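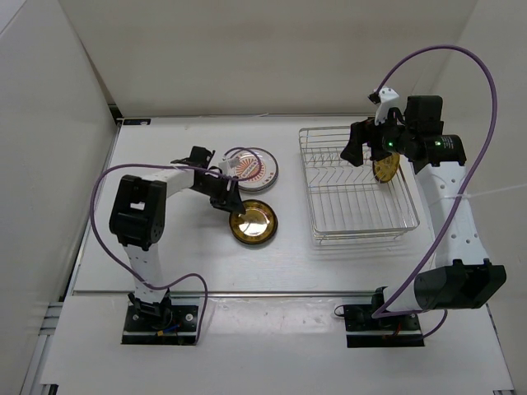 Palesa Ntuli would like it noted that she asked for a dishwasher. Her request went in last October, one page long, and what came back was a meeting on two-arm benchtop robots, a spreadsheet with nine tabs and the guide announced in this release. She has read the guide. She says it is good, that the section on spare parts is very good, and that she still has the brochure for the dishwasher.

FOR IMMEDIATE RELEASE

Dodell publishes free budgeting guide for first-time buyers of tabletop robot arms

BRORNTON, 2020-02-26. Dodell, the equipment planning firm, today released "Two Arms and a Table," a 39-page guide for small labs, teaching kitchens and workshops that are about to spend money on a pair of robotic arms and would prefer to know how much.

The guide grew out of the firm's work with the Chuensuk test kitchen, where the job under study is putting plates into a wire dish rack. People tend to find this job dull and robots tend to find it hard, a combination that makes it popular with researchers and a puzzle for whoever approves the invoices.

"Every quote we see has the arms on it," said Zewditu Kassa, lead author of the guide. "Very few have the table. I have met buyers who owned two arms and had nowhere to screw them down. They were keeping them in a closet, and paying for a support plan on the closet."

The guide sorts spending into what arrives in the box and what doesn't. The second list is longer. It covers the work surface, mounting plates, walls to go around the work area, lighting, cable management, replacement servos, gripper fingers, a supply of things to pick up, and the hours of whoever sets all of it back to the start between attempts.

That last line is where most first budgets come apart, according to Joar Halvorsen, who built the worksheets. The guide's sample plan sets aside 456 staff hours for the first year, and the reset line takes 200 of them.

"Someone has to take the plate back out of the rack," Halvorsen said. "If you haven't put a name next to that, the name is yours."

Other advice in the guide:

Buy the plates before the arms. Shiny plates and printed plates can look very different to a camera, and thin rims and thick rims ask different things of a gripper. A cheap afternoon with a box of assorted tableware may change which gripper you order.

Budget for cable. Then look at how far an arm reaches when it is fully stretched out, and budget for cable again.

Ask the vendor how long a replacement joint takes to ship, and ask for the answer in writing. "Usually pretty quick" should be entered in the worksheet as a blank.

Price the second arm separately. Some jobs need two. Others need one arm and a better rack.

Decide ahead of time what would make you stop. The worksheet has a box for this. In early drafts it was on the last page, and testers reported that they had run out of steam before reaching it, so it now sits on page two.

The guide comes with Flokness, a planning spreadsheet that adds up purchase, setup and upkeep costs over three years and turns a cell orange when a buyer has entered zero for maintenance. Fuad Kahsay, who maintains it, said the orange cell has drawn more complaints than any other feature. It will stay orange.

Ximeng Xiong of the Chuensuk test kitchen said the worksheets had been useful mainly for the arguments they started. "We went in thinking we were choosing between two models of arm," Xiong said. "We spent most of the first session on who orders the screws. It was a much better use of the time than I would like to admit to my director, who will now be reading this."

Dodell does not sell robots and takes no commission from companies that do. The firm charges for planning sessions, and the guide mentions this on page 38, in what Kassa describes as a tasteful size of type.

Availability

"Two Arms and a Table" and the Flokness spreadsheet are free to download from the Dodell website. A first run of 100 printed copies can be requested by mail while they last. Printed copies lie flat when open, following a number of strongly worded remarks from people who tried to fill in the draft worksheets with one hand.

About Dodell

Dodell helps small organizations plan and budget for equipment they have not owned before. It is based in Brornton.

Press contact: Zewditu Kassa, Dodell press desk, Brornton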